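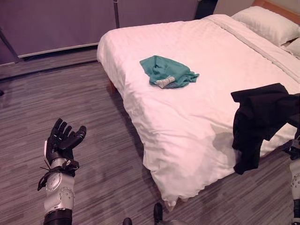 A black garment over the side of a bed.

Wurnevora Opens Clothing Repair and Exchange Service in Stalley

STALLEY – Wurnevora, the clothing care company, will open its first repair and exchange shop in Stalley this March. The shop will accept clothes from all brands, also those which were bought second-hand, and it will offer repairs, small alterations and a monthly exchange for clothes in good condition.

The new shop is located on the ground floor of the former Vallodon shoe store. It has 12 work tables, two fitting rooms and a counter where customers can leave a bag of clothes without an appointment. The counter opens at 8 a.m., so that people can come before work.

In the months before the opening, Wurnevora asked 139 households in Stalley about the clothes they keep but do not wear. The most common answer was a small damage, such as a broken zipper, a missing button or an open seam. Many people also said that they have a black jacket or a dark dress which lost its color after washing, and that they did not know it can be dyed again.

"I have heard the same story in many homes," said Bethel Tsegaye, founder of Wurnevora. "The person takes the dress out of the closet, puts it on the bed, looks at it, and then it goes back in the closet for one more year. We would like this person to bring the dress to us. Very often the repair takes less time than the walk to our shop."

Repairs are divided into three groups. Simple repairs, for example buttons and short seams, are done on the same day if the clothes arrive before noon. Zippers, linings and hems are ready after four days. Knitwear and dyeing need up to 20 days, and for these the customer receives a written price before the work begins. If the customer does not agree with the price, the piece is given back without any fee.

For dyeing, Wurnevora works together with Tamiru, a family workshop which has dyed fabric for theaters and hotels for many years. In the first season the service is limited to black and navy blue – other colors will be added later, when the workshop has finished its tests on mixed fibers. Clothes made only of polyester cannot be accepted for dyeing.

The exchange will take place once a month in the back room of the shop. Each visitor can bring up to five clean pieces and take home the same number. Shoes, underwear and swimwear are not included. Pieces which stay without a new owner after two exchanges will be cut and used as patches.

The first 200 customers will receive a small sewing kit and a printed guide to washing dark clothes. The guide explains water temperature, drying in the shade and how to read care labels. It is also available at the Stalley public library, at no cost.

Wurnevora is looking for two more people with experience in sewing by hand, full time or part time. Applications can be left at the counter.

About Wurnevora
Wurnevora repairs, alters and dyes everyday clothes. The company was started by Bethel Tsegaye as a home sewing business and has its office in Stalley.

Press contact: Bethel Tsegaye, Wurnevora, Stalley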